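Brornby Frying Pan: Use and Care
Section 5. Cleaning, drying and storing the pan

Read this section before you use the pan for the first time. The instructions apply to all Brornby pans with a dark interior coating. For the Brornby griddle, see section 7.

5.1 Before first use

1. Remove the cardboard sleeve and all stickers. If glue remains on the outside of the pan, rub it off with a little cooking oil and a paper towel.
2. Wash the pan by hand in warm water with a small amount of dish soap.
3. Rinse and dry.
4. Put a few drops of oil in the pan and spread it over the bottom and sides with a paper towel. Wipe away any extra.

5.2 Washing after each use

1. Turn off the burner and move the pan to a cool part of the stove. Let it cool until you can touch the outside.
2. Pour off leftover fat into a can or jar. Do not pour it down the sink.
3. Fill the pan with warm water, add dish soap, and wash with a sponge or soft cloth. Wash the underside too. Grease left there will burn on the next time the pan is heated.
4. If food is stuck to the bottom, let the pan soak and wash it again.
5. Rinse under running water.

CAUTION: Never put a hot pan in cold water. The bottom may warp and will no longer sit flat on the burner.

CAUTION: Do not use steel wool, scouring powder or oven cleaner. Damage from these is not covered by the warranty.

Note: The pan can go in the dishwasher, but the coating lasts longer if you wash by hand.

5.3 Drying

1. Set the pan on a flat, dry part of the counter. Keep it clear of power cords and glassware.
2. Take a clean, dry dish towel. Cotton works best. Keep a second towel nearby in case the first gets too damp.
3. Wipe the inside, starting at the bottom and working out to the rim.
4. Turn the pan over and dry the underside and the place where the handle joins the pan. Water tends to collect there.
5. Hang the towels up to dry.
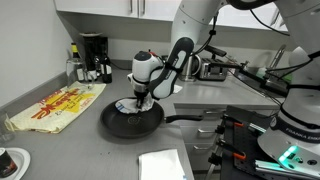 Fig. 7. Cloth in the pan, with a folded cloth in front.

Note: White spots inside the pan come from minerals in the water. Wipe them with a cloth dampened with white vinegar, then rinse and dry again.

5.4 Storing

1. Check that the handle screw is tight. Do not overtighten.
2. Hang the pan by its handle or store it in a cabinet. If you stack pans, put a cloth or a Brornby felt liner between them.
3. Do not store food in the pan. Salt and acid can mark the coating.

For replacement handles and screws, see section 8.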